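Como ler o orçamento da sua câmara municipal e estimar o efeito de uma alteração nos impostos

Guia prático, nível introdutório
Por Noemi Abernathy

Quando se discute baixar um imposto local, quase toda a gente salta para a conclusão: ou se perde receita, ou a atividade económica compensa. Para saber qual das duas hipóteses está mais perto da verdade é preciso abrir o orçamento e fazer meia dúzia de contas. Não exige formação em finanças. Exige uma folha de cálculo e alguma paciência com a linguagem dos documentos.

Neste guia uso o orçamento de Hadbridge, que conheço bem por lá ter vivido, e faço as contas a uma descida do imposto sobre imóveis. Os passos servem para qualquer município, mudando os nomes das rubricas.

O que precisa antes de começar

O orçamento aprovado do ano em curso.
O relatório de contas do ano anterior.
A tabela de taxas em vigor, com os escalões e as isenções.
Uma folha de cálculo.

Os três documentos costumam estar no sítio da câmara, na secção de finanças ou de transparência. Se só encontrar o resumo de poucas páginas, peça a versão completa por escrito. O resumo junta rubricas que convém ver separadas.

Passo 1. Separe a receita corrente da receita de capital

A receita corrente é a que entra todos os anos: impostos, taxas, transferências regulares, rendas. A receita de capital inclui vendas de terrenos, empréstimos e subsídios para obras. Para avaliar uma descida de impostos interessa a primeira. Um município que vendeu um terreno no ano passado pode parecer folgado e não o estar.

Em Hadbridge, a receita corrente prevista é de 200 milhões. Abra uma folha nova e escreva esse valor na primeira linha. Tudo o que se segue é medido em relação a ele.

Passo 2. Identifique o peso de cada imposto

Copie as rubricas de impostos uma a uma, com o valor previsto e o valor cobrado no ano anterior, em colunas separadas. Não use apenas a previsão, porque há câmaras que preveem por alto para equilibrar o papel.

No nosso caso, o imposto sobre imóveis rende 82 milhões, ou seja, 41% da receita corrente. É uma dependência elevada. Quando uma só rubrica tem este peso, qualquer alteração na taxa sente-se logo no ano seguinte.

Passo 3. Calcule o efeito direto

O efeito direto é a perda de receita se ninguém mudar de comportamento. Multiplica-se a receita do imposto pela percentagem da descida. Suponha que se propõe uma redução de 14% na taxa:

82 milhões x 0,14 = 11,48 milhões

Atenção a um erro frequente. Uma redução de 14% na taxa não é o mesmo que uma redução de 14 pontos percentuais. Os comunicados trocam as duas coisas com facilidade. Confirme sempre na tabela de taxas qual é o valor atual e qual é o proposto, e faça a divisão.

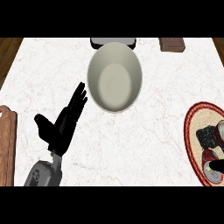
Passo 4. Retire as isenções da conta

Nem todos os imóveis pagam. Há isenções para edifícios públicos, para habitação nova durante um certo prazo e, em muitos casos, para empresas que negociaram condições próprias. Se a descida se aplicar só a uma parte dos contribuintes, o valor do passo 3 está exagerado e tem de ser corrigido.

Procure no relatório de contas o anexo da despesa fiscal. Em Hadbridge, o bairro de Rustside tem um regime próprio, com taxa reduzida para comércio de rua. Se a proposta não mexer nesse regime, a receita que vem de Rustside fica de fora da multiplicação. Crie uma linha para ela e subtraia-a à base antes de voltar a aplicar os 14%.

Quando o anexo não existe, use o valor sem correção e escreva uma nota ao lado. É preferível uma estimativa com a limitação assinalada do que um número ajustado a olho.

Passo 5. Estime a compensação

É aqui que as opiniões se dividem. Quem defende a descida diz que virão mais moradores e mais empresas, e que outras receitas vão subir. Pode acontecer. A pergunta útil é quanto teriam de subir.

Liste as receitas que poderiam crescer com mais população: taxas de água e resíduos, licenças, imposto sobre transações de imóveis, estacionamento. Some-as. Depois divida a perda do passo 3, já corrigida pelo passo 4, por essa soma. O resultado é o crescimento necessário para ficar tudo como estava.

Se a soma for de 28 milhões e a perda de 11,48 milhões, essas receitas teriam de crescer 41%. Compare com o crescimento dos últimos anos. Se andou nos 3% ao ano, a compensação completa demora mais de uma década, mesmo que todo esse crescimento se devesse à descida do imposto.

Convém lembrar que mais moradores também trazem despesa. As taxas de água e resíduos, em particular, pagam um serviço que fica mais caro quando há mais casas ligadas. Por prudência, eu conto apenas metade dessas duas rubricas.

Passo 6. Veja o lado da despesa

Com a perda estimada, vá às despesas e separe as que a câmara pode alterar das que estão presas a contratos, salários ou dívida. Em geral a parte livre é bem menor do que se imagina.

Um exemplo de Hadbridge: a recolha de resíduos está contratada à Nwankwo e a manutenção da iluminação à Grikier, ambas com prazos longos e penalizações por rescisão. Esses valores não servem para acomodar um corte no ano seguinte. Sobram apoios a associações, programação cultural, pequenas obras e algumas aquisições. Ponha a perda ao lado desse total e ficará a saber que fatia teria de sair.

Passo 7. Escreva três cenários

Sem compensação: perda igual ao efeito direto corrigido.
Compensação parcial: as outras receitas crescem ao ritmo dos últimos anos.
Compensação total: o crescimento calculado no passo 5.

Apresente os três na mesma tabela, com os pressupostos por baixo. Se for levar as contas a uma sessão pública, leve também a fonte de cada número, com a página do documento. É a primeira coisa que lhe vão pedir.

Problemas comuns

Os totais não batem certo. Verifique se está a misturar valores previstos com valores cobrados.

A receita do imposto muda muito de um ano para o outro. Pode haver cobranças de anos anteriores lançadas de uma vez. O relatório de contas costuma indicá-lo em nota.

O orçamento foi revisto a meio do ano. Use a versão revista e guarde a original numa folha à parte. As revisões são normalmente publicadas a partir de junho, numa página diferente da do orçamento inicial.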